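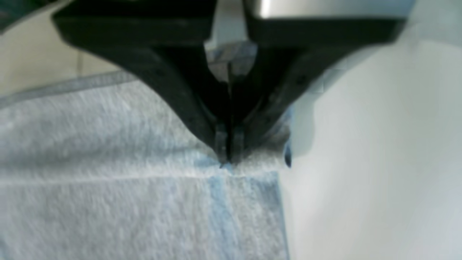
Light gray terry cloth under a black gripper

An afternoon at Vorkent's open house in Curnport

August
By Polyxeni Stefanou

Print | E-mail

Vorkent opens its offices to readers one afternoon a year, and this was the first time I managed to get there. For those who don't know the name, Vorkent publishes fiction, mostly family novels and some historical, from the upper floor of an old feed store near the harbor in Curnport. I have reviewed several of their books on this site. They did not pay for my trip, and I bought my own lunch.

The doors opened at 1:00. Parking is behind the building and it fills early, so I ended up on the street by the post office. You go up an outside staircase, sign a sheet, and get a name tag and a printed schedule. The schedule had the editorial talk listed first, then the cover session, then a reading, with coffee in between.

The editorial talk was the part I came for. The fiction editor took us through the life of a novel called Iment, from the first letter the author sent to the finished copy. I had assumed that most of the changes to a manuscript come early. In this case the biggest one came late. The book used to open with the father's funeral, and the editor asked for it to be moved to the middle. The author said no, thought about it over a winter, and then wrote back with a new first chapter that had the father alive and fixing a pump. We were given both versions on paper. The funeral opening is better written sentence by sentence, but I would have put the book down. The pump chapter made me want to know what was wrong with the brother.

The finished novel runs 312 pages. The draft was a good deal longer, and a whole subplot about a cousin and a land sale is gone. Someone asked whether the cousin might get her own book. The editor said that was up to the author and moved on.

There was also a plain account of how submissions are handled. Vorkent takes them by mail and by e-mail. Each one gets two readers, and if both say no it goes back with a short letter. If they disagree, the editor reads it. They send on up to 20 a year for a full discussion, and most of those are turned down too. A man near me wanted to know if it helps to have an agent. The answer was yes, for the contract, but that it makes no difference to the readers, who don't see the cover letter.
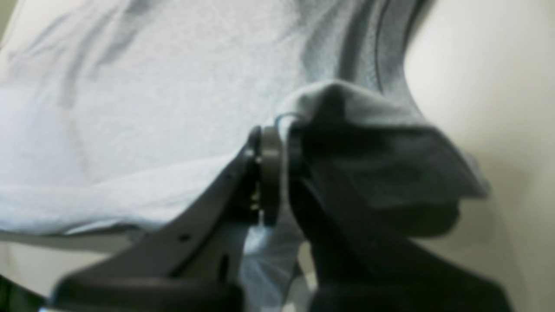 Pale gray cotton, close up

The cover session was led by the designer who does most of the Bech line. Bech is Vorkent's paperback imprint, the one with the narrow band of color down the spine. She laid out the rejected covers for Iment next to the final one. The early ones all had a house on them. She said the sales staff like a house, and that she has drawn a great many porches. The final cover has a stretch of plowed ground and a low sky, with the title set small near the bottom. I thought it looked a little empty when I first saw it online. On the printed copy the brown is much warmer, and I changed my mind.

She spent some time on type as well. The text face in the Bech paperbacks was changed recently after readers wrote in to complain that it was too light. I had been one of them. The new one is darker and has more room between the lines, which pushes the page count up a bit.

Coffee was at 3:00. I talked with a couple who run a reading group at their church and were trying to decide between Iment and an older Bech title about a lighthouse family. I told them the lighthouse book has more to argue over, but that the ending is rushed.

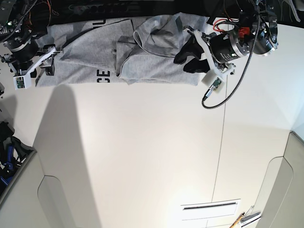 They wanted discussion questions in the back, and the older book doesn't have them. Vorkent has started putting questions in most of its paperbacks, and the older ones can be had as a sheet if you write and ask. I picked up a few of those sheets. The questions are uneven. Some are useful, and some only check that you finished the chapter.

The reading was short. The author of Iment read from the pump chapter and then from a later scene between the brothers in a truck. She reads quickly and without much expression, and it suited the truck scene. Afterward she took questions. She is working on two things at once, a second novel and something shorter that she didn't want to describe. She doesn't outline. She did say she keeps a calendar for each character, and that this is how she caught a birthday that fell in the wrong season. 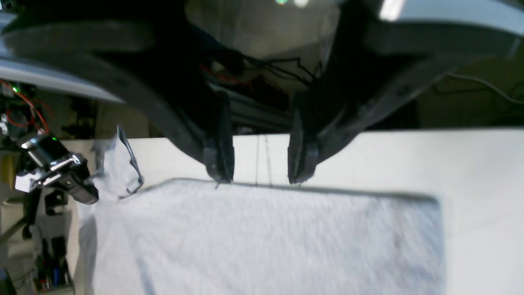
After the reading a retired bookbinder talked about how a hardcover is put together. Large printed sheets are folded down into sections, and the sections are gathered and sewn. She passed one around and had us press it flat. The fold wants to spring back, and a thick section will never sit as sharply as a thin one. If you have trouble picturing it, look at the folded gray towel on the white tabletop. It lies flat, but its corner is soft and rounded. Heavy paper behaves something like that on a smaller scale, so the number of pages in a section depends on the stock. She prefers sewn bindings to glued ones and brought a glued book with its pages coming out to make her point.

The sale table was near the stairs. Hardcovers were marked down and the Bech paperbacks were full price. I bought Iment, which I had only read in an advance copy, and the lighthouse book to replace the one I lent out. Signed copies of Iment were gone by the time I reached the front of the line.

If you plan to go next year, take a sweater. The front room is cold by the windows, and the chairs there were the only ones left when I sat down. The building has no elevator, but the office will arrange a seat on the ground floor for the reading if you call ahead. My full review of Iment will be up later this month.

Print | E-mail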